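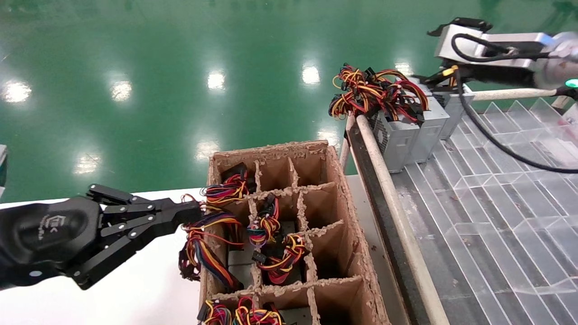 Tuesday, May 30, 2023

Price index notebook, Hedondale basket

Reran the monthly index from the raw price sheets this morning. The basket is at 441 items again after we put the two bread sizes back in. Headline comes out a little higher than the draft figure that went round last week. Most of the gap is rent, and I want to write down why before I forget.

The rent sheet from Melen covers new leases only. Prumgate sends all leases, old and new. In the draft I had pooled them as if they were the same thing. New leases are running well ahead of old ones at the moment, so the pooled number moves with whoever sends the bigger file. This month Melen sent less than usual and the index dipped. That dip was not real.

Changed the code so the two sources are averaged separately and then joined with fixed weights. The weights are in the settings file, top block. They come from last August's household survey and should stay put until the next one. Please don't edit them by hand.

Missing prices: 30 items had no quote. Old rule was to carry the last price forward. For fresh vegetables that is a bad rule, because the price jumps when the item comes back and the whole jump lands in one month. Switched vegetables and fruit to the average change of their group. Left everything else on carry forward. Clothing probably needs the same treatment but I have not checked it.

Ran both versions side by side on the back data. They track closely until last winter, then the new one rises earlier and flattens sooner. Food is smoother. Energy is identical, as it should be, and I used that as a check that nothing else had moved.

Seasonal adjustment: still using a window of 60 months. Tried a shorter one and the spring months went all over the place. Put it back.

Problem with the Wattanapong import sheet. Column 2 is labeled as local currency but the values look like they have been converted already — dividing by the exchange rate gives rice at a price that makes no sense. Wrote to ask. Until there is an answer, import prices are left out of the side table. They don't feed the headline.

Run time is over two hours on the old machine, nearly all of it in the matching step. Item names are compared as plain text and "milk, whole" does not match "whole milk". A lookup table would fix it. Started one, dairy and cereals done, meat half done.

Still open:
- clothing, missing price rule
- reply on the import sheet
- finish the lookup table
- redraw the rent chart with the two sources as separate lines
- old draft figure is still in the shared folder, needs to be marked as replaced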